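Week four notes, Kitchen Planning, Rulivham evening class. Bring your tape measure again, please!

Last week I got carried away with drawer runners (sorry, Tín Khổng had to remind me we finish at 9 pm), so we never reached worktops. Let's do that now. Start with the run where you'll do most of your prep. I like a clear stretch between sink and cooktop, and if you've got the room, be greedy about it. My own place at Fallel had a miserable little gap and I ended up chopping onions on top of the dryer for years.

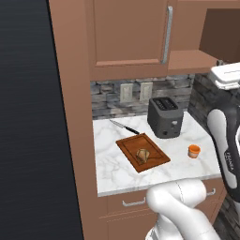
Then there's the stone itself. Marble is gorgeous and I'll never talk anyone out of it, but lemon juice will etch it, sealed or not. If etching is going to drive you mad, look at granite or a darker honed finish, where the colour hides a lot more.

Pricing, quickly. The sample quote from Skinner comes to $1,704 for the benchtop, cut-outs extra. Check whether yours includes the splashback!

**For next time**

- Draw your main bench at 1:20, with power points marked
- Allow a 30 mm overhang, roughly, and see what it does to your drawers
- Read the Fundholm handout on joins, pages 1 to 4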